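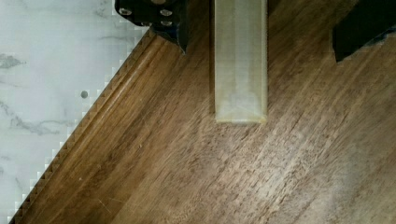
How does a school buy a robot arm?

A page for readers aged 8 to 12, from the Collado Learning Library
Jan 3, 2019

Buying a robot arm is a bit like buying a bicycle. The bicycle has a price on a ticket, but you also need a lock, a helmet, a pump and somewhere dry to keep it. If you spend all your money on the bicycle, you can't buy the lock.

Grown-ups call this sort of thinking "budgeting". A budget is a plan for money. It says how much you have, what you need to pay for, and when you need to pay for it. This page follows one school, Poltdale Primary, as it planned to buy a small robot arm for its science room.

What is the arm for?

The first question had nothing to do with money. The school had to decide what jobs the arm would do.

A robot arm is a machine with joints, a little like your shoulder, elbow and wrist. Motors turn the joints. At the end of the arm there is a tool. One common tool is a gripper, which has two fingers that open and close. Other arms have a suction cup, a pen holder or a small scoop.

Class 5 wrote a list of jobs they wanted the arm to do:

Pick up a plastic bar from a table and put it down somewhere else.
Sort blocks by size.
Stack three cups.
Draw a square.
Carry the class hamster.

The hamster was crossed off. Living things should never be put in a gripper. The other four jobs stayed on the list, and the list went to the person in the office who looks after the school's spending.

A list of jobs is useful because it stops you paying for things you won't use. An arm that can lift a car door costs far more than one that can lift a cup. Nothing on Class 5's list was heavy, so a small arm would do.

Three things to check before looking at prices

Reach. This is how far the arm can stretch. Poltdale wanted an arm that could get from one side of a table to the other. The makers usually give the reach in millimetres. Class 5 needed 700 millimetres, which they found by measuring the table with a metre rule and marking the two ends with tape.

Payload. This is the heaviest thing the arm can carry. The gripper counts as part of the payload on many arms. If an arm can carry 2 kilograms and the gripper weighs half a kilogram, there is one and a half kilograms left for the thing you want to pick up.

Grip. A gripper can only open so wide. If your object is wider than the gap between the fingers, the fingers can't go round it. Thin things can be a problem too, and so can slippery things. Some fingers have soft pads to help them hold on.

Measure your objects before you choose. Class 5 made a table with the name of each object, its width, its weight and what it was made of. They put a tick next to anything smooth. They also wrote down which objects were clear or see-through. Some robot arms use a camera to find things, and a see-through object can be hard for a camera to pick out when you can see the table through it.

Tables matter too

People often forget about the table. A robot arm has to be fixed down firmly. When the arm swings, it pushes against whatever it stands on, and a light table can wobble or slide.

The surface where the objects sit makes a difference as well. A shiny top can reflect the lights. A top with a strong pattern, such as wood grain or marble veins, gives the camera more to look at, and the computer has to work out which marks are pattern and which are the object. A raised rim can also get in the way if the gripper needs to come down close to it.

None of this means you must buy a new table. Poltdale looked at two tables it already had and chose the heavier one. It cost nothing, so it went into the budget as a line with a nought beside it. Writing the nought down showed that somebody had thought about the table.

Asking for prices

When you want to buy a chocolate bar, the price is on the shelf. Machines are different. You often have to ask a company to send you a price in writing. This is called a quote.

Poltdale asked two companies, Clorura and Teltunine. The school sent both of them the same letter, with the same list of jobs and the same measurements. If you ask different questions, you get answers that are hard to compare.

The Clorura quote was for an arm with a gripper already fitted. The Teltunine quote was for an arm by itself. At first the Teltunine arm looked much cheaper. Then Class 5 read down the page and found that the gripper was listed separately, at 528 pounds. A spare pair of fingers cost another 90 pounds.

When the gripper was added on, the two quotes came out close together. The class used a ruler and two colours of pen to match up each line on one quote with a line on the other. Where there was no match, they wrote a question mark and the office sent an email to ask.

Questions you can ask about a quote:

Is the gripper included?
Does the price include tax?
Is there a charge for delivery?
Who sets the arm up, and do we pay for that?
How long is the guarantee?
Can we still buy spare parts in a few years?
Does the computer program cost money every year?

The last question is an important one. Some things you pay for once. Other things you pay for again and again. If you forget the second kind, the budget for this year may look fine and the budget for next year will have a hole in it.

Costs that come later

Here are some of the costs that come after the arm has been delivered.

Worn parts. Gripper fingers rub against things all day. Their edges can get rough and their pads can peel. Fingers are usually held on with screws so that worn ones can be taken off and new ones put on. It is a small job for a grown-up with the right screwdriver, but you need the new fingers in the cupboard first.

Electricity. A small arm does not use very much, but it is still a cost. Switching it off at the end of the day helps.

Training. Someone has to learn how to use the arm safely. Poltdale planned one day of training for two teachers. While they were being trained, other teachers had to take their classes, and the school had to plan for that as well.

Safety. The school needed an emergency stop button that everyone could reach, and a line on the floor to stand behind. Even a small arm can pinch fingers. The rule in the science room is that no one crosses the line while the arm is switched on.

Things to practise with. Objects get dropped and chipped. Bars, blocks and cups are cheap, so Poltdale bought extra.

Trying before buying

Before a school or a factory buys an arm, it can ask for a trial. You bring your own objects and see what the arm does with them. A trial is a good idea, but it needs a plan too.

Class 5 wrote theirs on one sheet of paper. They wanted to see the gripper hold a long, thin bar over a table without the bar swinging about. They wanted to see it put the bar down without banging it. Then they wanted to see the whole thing done again, starting with the bar in a different place. Doing a job once does not tell you very much. Doing it many times tells you more.

If you go to a trial, take a notebook. Write down what went wrong as well as what went right. Did the bar slip? Did the fingers touch the table? Did a person have to help? Each time a person has to help, that takes time, and time is part of the cost.

When to buy

Money in a school usually arrives at certain times of the year. Poltdale decided to place its order in May, after the office had checked what was left to spend. The arm would then arrive before the long holiday, and the teachers could have their training while the classrooms were quiet.

It also kept some money back. This is called a contingency, which is a long word for "just in case". If a cable is too short, or the stop button needs a bracket, the just-in-case money pays for it. If nothing goes wrong, the money is still there.

Make your own equipment plan

You can try this at home or at school, even if you aren't going to buy anything.

Choose a job for a robot arm. Watering a plant is a good one, and so is putting pencils back in a pot.

Write down each object the arm would have to hold. Measure how wide it is and weigh it on the kitchen scales.

Measure the table. How far is it from one object to the place where it has to go?

Draw the gripper you would need. Mark how wide it has to open.

Make two lists, one called "Pay once" and one called "Pay again". Put every cost you can think of into one of the lists.

Swap plans with a friend and look for something they have missed.

Words to know

Budget: a plan for how money will be spent.
Contingency: money kept back in case something unexpected happens.
Gripper: the part of a robot that holds things.
Guarantee: a promise to mend or replace something if it breaks within a certain time.
Payload: the weight a robot arm can carry.
Quote: a price that a company gives you in writing.
Reach: how far a robot arm can stretch.

Next in this series: Who mends the robots?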